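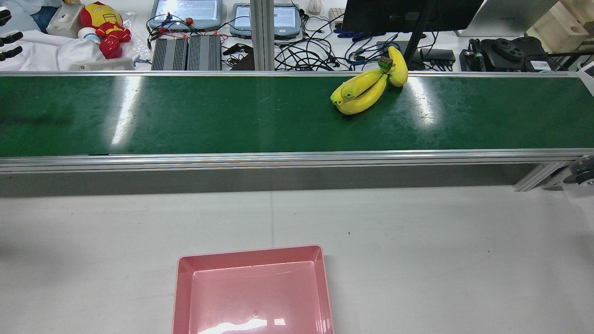

*Three bananas on the green belt.*

I gave up buying lunch in July. I'd added up what I spent over the previous year and it came to $1,190, most of it on sandwiches I didn't much like. The bakery near work had also put its prices up twice.

The plan is simple. I cook one big pot in the evening, usually lentils or a chicken and barley soup, and freeze it in 500 mL tubs. A pot fills five tubs. I label the lids with masking tape, as frozen lentils and frozen soup are the same colour through plastic.

Breakfast was harder. I'm not hungry before nine and I'm starving by ten, so I now take fruit and a boiled egg and eat them at my desk.
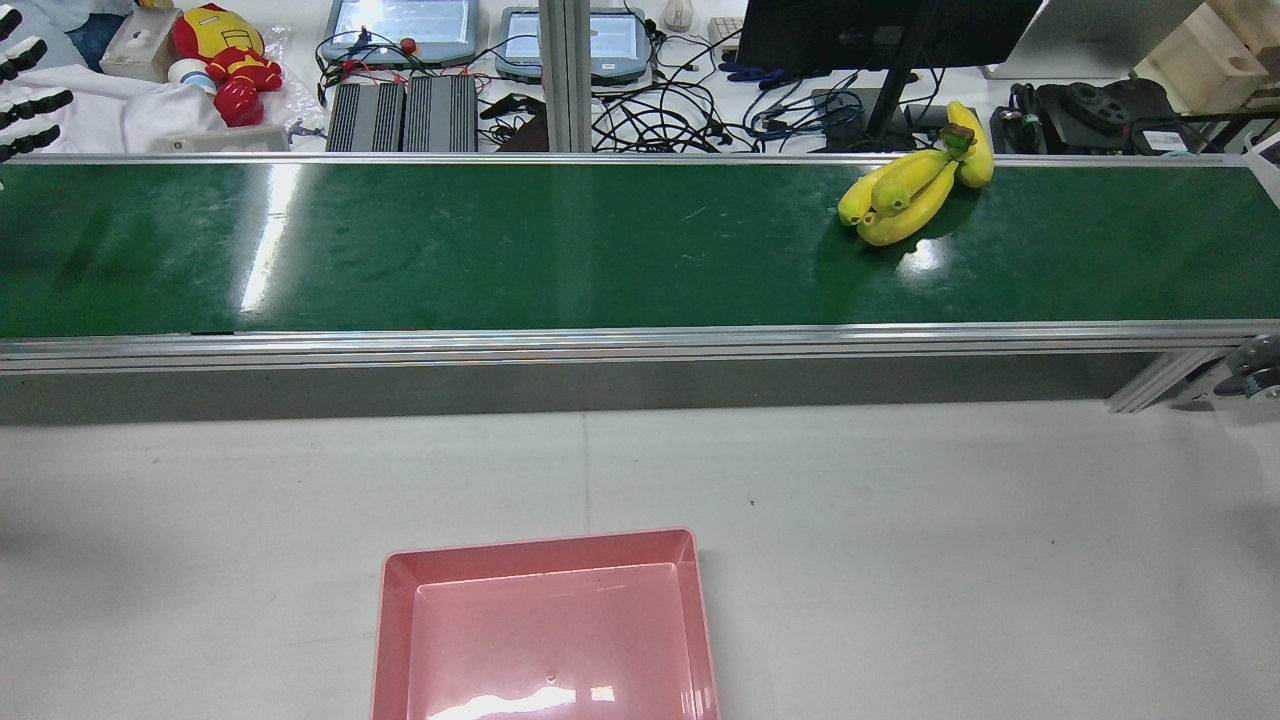 Bananas are still the cheapest thing in the fruit section and they don't need a container. I buy them a bit green. Apples keep longer — I have a bag in the crisper for the end of the week — but they're noisy in a quiet office.

Bongani Chauke at work has been doing the same thing for years and gave me his recipe for tomato and bean stew. It wants more salt than he wrote down. I've made it twice and will put it up here once I've sorted out the amounts.

Next job is finding a thermos with a lid that doesn't leak. The old one has already ruined a notebook.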